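Clearing Up a Shared Break Room or Meeting Table

Most of the mess in a shared room comes from food and drinks that get left behind after people go back to work. It takes one person a short time to clear if the steps are done in a sensible order. These notes were put together by Houda Ragab and Kenza Kabbaj from what we do at Godelska, where 59 people use the same counter and tables.

Before you start

Get a garbage bag, two cloths (one damp, one dry), a small brush and a dustpan. Put the bag where you will be working and fold the top of it outward so it stays open. Bags with a drawstring are easier to tie, but plain ones are cheaper and hold the same amount. We buy ours in boxes of 200.

If the bag is going to have wet things in it, put a few sheets of used paper towel in the bottom first. Check a new bag for splits along the bottom seam before anything goes in.

Cups and drinks

Never drop a cup into the bag without looking inside. Milky coffee and tea leak through the smallest hole and leave a trail all the way to the dumpster. Carry the cup to the sink, pour it out, rinse the sink, then throw the cup away. Pick it up low down with your whole hand. Paper cups that have been standing for a while go soft and will fold if you take them by the rim.

Used napkins can be pushed into the empty cup so that you have one thing to carry instead of two. Wipe where the cup stood right away. Rings come off wood easily while they are fresh and need real rubbing the next day.

Counters and tables with power outlets

Take extra care where outlets are set on or into the top. Use a cloth that has been wrung out well, and don't spray anything directly on the surface. Spray goes on the cloth. Wipe away from the outlets and finish with the dry cloth. Dry crumbs near the sockets should be brushed off with the small brush. If a drink has gone into an outlet, leave it alone, keep other people from using it and tell whoever looks after the building.

Counters made in sections collect crumbs in the joints. A wooden toothpick or the corner of an old plastic card gets them out.

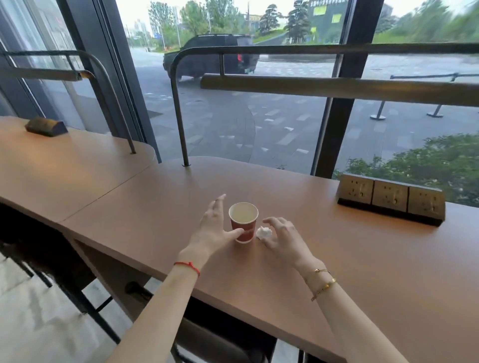
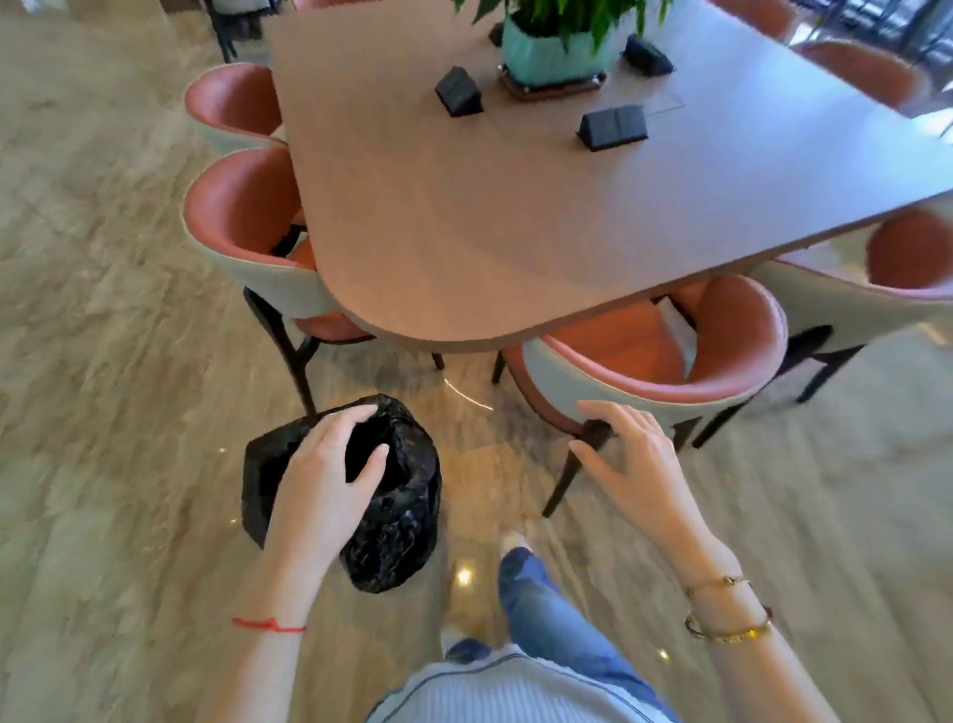
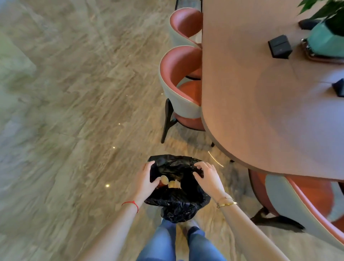 Food scraps

Bread and crusts can go in the bag dry. Anything with sauce on it should be wrapped in a napkin first. Scrape plates over the bag and stack them by the sink. Hold both sides of the bag when you need to see how full it is, and stop at two thirds. A bag filled to the top won't tie properly and is more likely to split on the stairs.

If your town collects food scraps separately, keep a small lidded tub on the counter and empty it daily. In June it will need emptying twice.

Chairs

Do the chairs after the tabletop, so crumbs that fall on the seats get caught. Wipe the seats with the damp cloth and run the dry one along any piping or seam. For leather, use plain water with one drop of dish soap and dry it at once. Hala Helmy uses a soft toothbrush on the seams, which works well on light colors.

Pull chairs out one at a time to get at the floor. Lift them clear, don't drag. Felt pads under the legs save the floor and the noise. A pack of 65 costs very little and you can trim them with scissors to fit narrow legs. Replace them when they go flat or start picking up grit.

Floor

Sweep under the table first and work outward. On marble or polished tile use water and a neutral floor cleaner. Vinegar and lemon will dull real marble, so keep them away from it if you aren't sure what you have. Go over the floor with a dry mop at the end or it will show streaks.

Plants on the table

Lift the pot off its tray once a week and tip out any water that has collected. Wipe the tray underneath too. Don't let people pour leftover coffee into the soil. It brings small flies.

Last things

Push the chairs back in. Tie the bag, carry it with one hand under the bottom, and put in a new one before you leave. Rinse both cloths in hot water and hang them up to dry.

Contact: Household Tips, Godelska, Room 1135 | Copyright 2023 | Back to top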